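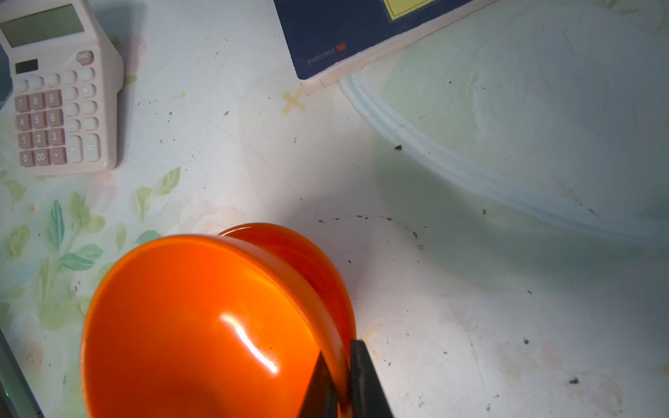
Figure 6-1. Both fingers closed on the side of the orange bowl.

6. Open Days and Visitor Demonstrations

This section covers the bowl demonstration on the Stultier arm, as given at the Brirkside open day. Read section 4 (Stopping the Arm) first. Visitors will ask where the stop button is, and it looks bad to search for it.

6.1 Before the doors open

1. Power up the arm and wait for the ready tone. Allow up to 19 minutes. The progress bar has its own ideas and may be ignored.
2. Load program 210, "Bowls, slow." Program 2 is the fast version. Ottilie Strebel has asked that it stay where it is.
3. Set out the orange bowl and the leaf-pattern bowl within reach of the gripper.
4. Run one full cycle with the room empty of guests.

CAUTION: The leaf-pattern bowl is ceramic. Set grip force to LOW before any cycle that includes it. The arm doesn't know what a bowl costs.

6.2 Giving the demonstration

1. Ask visitors to stand behind the floor line. Ask again.
2. Press RUN and start talking. The first move takes longer than any silence you will find comfortable.
3. When the gripper closes over a rim, press HOLD so that people can look at it.

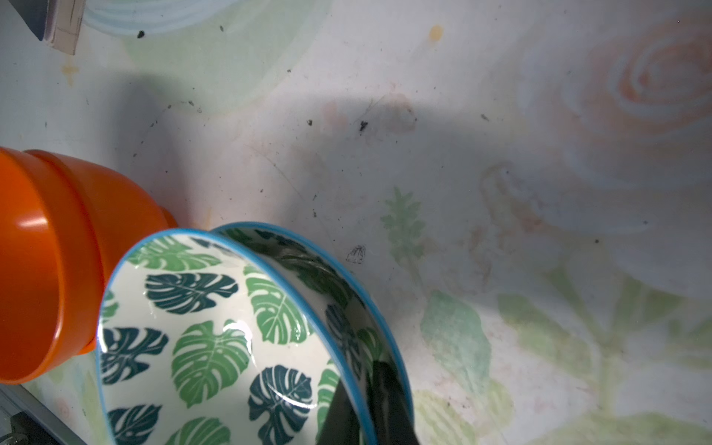

4. Release HOLD within two minutes, or the arm times out and returns to its park position with whatever it is carrying.
5. If a bowl slips, press STOP, put it back by hand and restart the cycle. Don't narrate the slip as a feature. Lwazi Botha tried this in March, and a nine-year-old corrected him.

NOTE: The usual question is whether the arm can wash up. The answer is no.

6.3 Objects offered by visitors

People will hand you things to lift. Decline phones, glasses and sandwiches. Books may stay on the table, but this program has no grip for them, and the arm will not develop one because the crowd is encouraging. 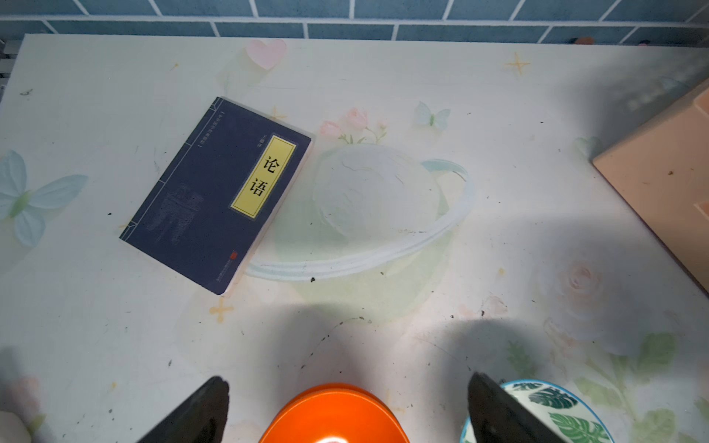 Figure 6-2. The Analects on the tabletop, beyond the fingers.

6.4 Closing down

1. Open the gripper, then send the arm to PARK.
2. Write the cycle count in the log. The last entry was 2,886, in Ngọc Hồ's handwriting.
3. Switch off at the wall.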